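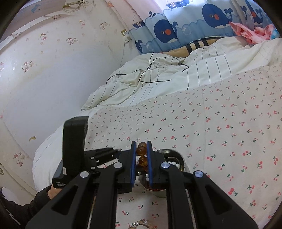
Figure 2(a). Fingertip grasp on a short string of amber-brown beads over a metal container, seen from the camera on the hand-held gripper.

Print this page | E-mail this page
Home | Contents | Previous | Next

4. Collection of Demonstrations in Homes

4.1 Purpose

The Kairys collection was designed to test whether a robot can learn to sort and put away small personal items from demonstrations given with a hand-held gripper. Earlier trials at the Mirkville laboratory used remote control of a Zotari arm. Operators in those trials could place rigid blocks and cups with little practice, but they performed poorly with chains, cords, and strung beads. Most lost grasps occurred in the last moments before contact, when the operator could not judge the height of the fingers above the surface. Several operators also reported that they had stopped trying to pick up single strands and had begun to push whole piles instead. A policy trained on those recordings pushed piles as well.

A hand-held tool removes the delay between the hand of the demonstrator and the motion of the fingers. The demonstrator also feels the load through the handles. For the present task we considered this more important than the loss of direct joint data from the arm, and the remote control recordings were kept only as a baseline (Section 6).

4.2 Equipment and View

Each tool carries two parallel fingers with soft blue pads and a camera facing forward along the fingers. The view moves with the hand, and the fingers remain in a nearly fixed position at the bottom of the picture. A policy trained on this view receives the same kind of picture when the camera and fingers are mounted on the robot, so no conversion between viewpoints is needed.

The wide lens records a large part of the room along with the work surface. In Figure 2(a) the beads are held between the pads, while bedding, wallpaper, and a printed curtain fill most of the remaining area. We did not crop the background from the training data. A trial with cropped pictures gave slightly better results in rooms already present in the collection and clearly worse results in rooms the policy had not met before. The wider view also shows the edges of the furniture, which the policy appears to use when it moves away from a grasp.

4.3 Choice of Work Surface

The protocol allows any surface on which the household would normally sort small belongings. Desks and dressers were common choices. Beds were also accepted, and they proved the most difficult surface in the collection. A mattress gives way under the fingertips, so the height at which contact occurs changes with the force applied. Patterned sheets add a second problem. Small repeated prints can be similar in size and color to the items being handled, and the object detector used in our early tests reported printed shapes as objects when it was run without depth.

We therefore asked demonstrators not to smooth or replace bedding before a session. Duvets, clothing, and cables could stay where they were, provided that they did not prevent safe movement of the tools. The collection is intended to represent rooms in ordinary use, and a cleared surface would have removed the conditions that caused the earlier policies to fail.

4.4 Items and Instructions

The item list covers 6 groups: strung beads, braided cords, headbands, hair clips, small containers, and loose parts. Households supplied their own items. The demonstrator was given a written goal for each session, such as gathering the jewelry or moving chosen items into a container, but was not told in what order to proceed or which hand to use. Corrections were permitted. If an item slipped, the demonstrator was to pick it up again at normal speed and continue, without restarting the recording.

Three further instructions were added after the first month of collection, November. Demonstrators were asked to close the fingers fully between grasps only when doing so was natural, to avoid turning the camera toward mirrors, and to pause briefly with the fingers open at the start of each session so that the finger position could be checked.

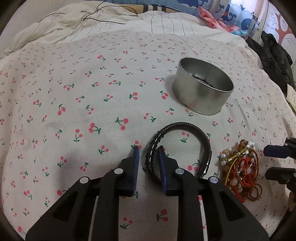
Figure 2(b). Open fingers at a black headband, with a pile of bead jewelry to the right. The fingertips of a second gripper are visible at the right edge.

4.5 Work with Two Tools

Sessions were recorded with 2 tools. Many sorting actions need only one of them, but tangled items are a clear exception. A strand drawn upward from a pile tends to bring its neighbors with it, and a second point of contact is often needed to hold the rest of the pile in place. Figure 2(b) shows a mixed pile of the type that concerned us most, in which bracelets, necklaces, braided cords, and small beads lie together. The outline of any single item in such a pile is difficult to trace, even for a human annotator working from still pictures.

Each camera sees the other tool only part of the time. When the second gripper does come into view it is usually near the border, where lens distortion is strongest and focus may be poor. We did not attempt to recover its position from the picture. The relative position of the tools is taken instead from their motion records, which are aligned by a shared clock. Views in which the other gripper is visible were used only to check that alignment.

The headband presented a different difficulty. Its curved shape allows many possible grasps, and demonstrators differed in their preferences. Some approached one end and others took the middle of the arch. We kept all of these approaches. Averaging them would direct the fingers to the open space inside the curve, so the policy was trained to predict a distribution over short action sequences.

4.6 Review and Selection

Recordings were reviewed in Prova, an annotation program developed for the project. The reviewer marks the start and end of each grasp and assigns one label from a fixed list. Slips are labeled and retained. A session is rejected only if the motion record is incomplete, if the clocks cannot be aligned, or if the fingers leave the view for a long period. Of the 47 sessions recorded in bedrooms, 40 were accepted. All of the rejected sessions had gaps in the motion record of one tool.

Reviewers found the beginning of a grasp harder to mark on beds than on hard surfaces. With a firm surface, contact produces a visible stop in the motion of the fingers. On a mattress the motion slows gradually, and two reviewers could place the same event at noticeably different points. We resolved this by defining the start of a grasp as the first closing motion of the fingers, without reference to contact.

4.7 Limits of the Collection

The hand-held method records what the demonstrator did with the fingers but not the force applied by the pads. Thin strands and single beads can be squeezed harder than necessary without any visible sign, and a robot that copies only the finger opening may do the same. Force limits for the Zotari arm were therefore set by hand before the trials described in Section 6.

A person can also reach across a bed by leaning or kneeling, and the resulting tool paths are sometimes outside the range of a fixed arm. Paths of this kind remain in the released data with a reach label. They were left out of training for the fixed-base policy and used in full for the mobile base.

Print this page | E-mail this page
Previous | Next | Top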